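Stedstead Shared Kitchen
Progress report to the Varden Fund
8 April 2021

Work on the dishwashing and drying area is nearly finished. The grant covered new counter surfaces, drying racks and a first set of replacement dishes. Spending to date is $523 on racks and dishes. The surfaces were paid for under the first installment and were in the last report.

The old wire racks have been thrown out. They had rusted at the welds and left marks on cups. We tried 3 kinds of replacement over the winter and settled on black plastic. It wipes clean, and plates stand on edge between the dividers, so they drain without touching each other. Deep bowls are still a problem. They tip forward when the rack is full, and for now people dry them by hand.

Dishes are a mix. White plates came with the original kitchen and we kept the ones without chips. Other colors have been added from donations, including some pale green. We don't plan to match them.
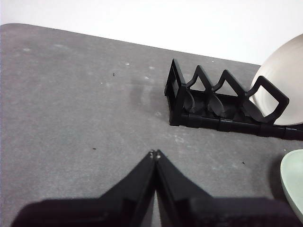

Madhu Prajapati wrote after using the kitchen for a family lunch that the racks were a big improvement but that there was nowhere to put the wet plates once both were full, and could we please not store the baking trays next to the sink. The trays have been moved to the lower cupboard by the door. A third rack is on order from Morora and should solve the rest of it.

Use of the kitchen is steady. We have 15 regular cooking groups, and most of them wash up before they leave. Poonam Goel has rewritten the cleaning sheet so that it fits on one page – the old one ran to four and people stopped reading it. Racks are now lifted and the counter under them wiped at the end of each session.

Two items are behind schedule. The tap at the second sink still drips, and the plumber has rebooked twice. The wall shelf for cups has not been started. Shalini Bhatia is getting a new price for it.

We expect to close both items by August. We are not asking for more money. If the shelf comes in under the old price, we would like to spend the difference on bowls that stand up properly in the racks, and we ask for your approval to do so.

Nkechi Adebisi
Stedstead Shared Kitchen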